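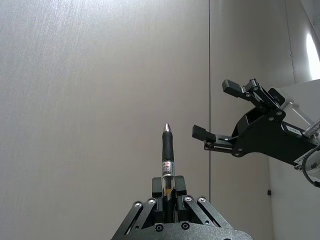 Section 3: Labeling your Prumik seed drawers

I do this part in August, before the new packets show up.

1. Pull all the drawers and wipe the fronts. Let them dry.
2. Write the variety and year on each tag. Print small – the tags are tiny.
3. Slide the tag in from the left until it clicks.

Note: I gave up on ballpoint here and went over to a marker.

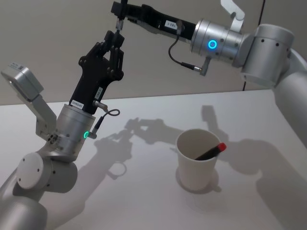

Marker with a red cap, in a paper cup on the table.

4. Put the drawers back, bottom row first.

Caution: don't open more than 3 full drawers at once. Mine tipped, and I was picking beans off the floor for days!

Related items
Prumik tag refills, pack of 88
Vovard drawer stops
Zidel wall bracket 2545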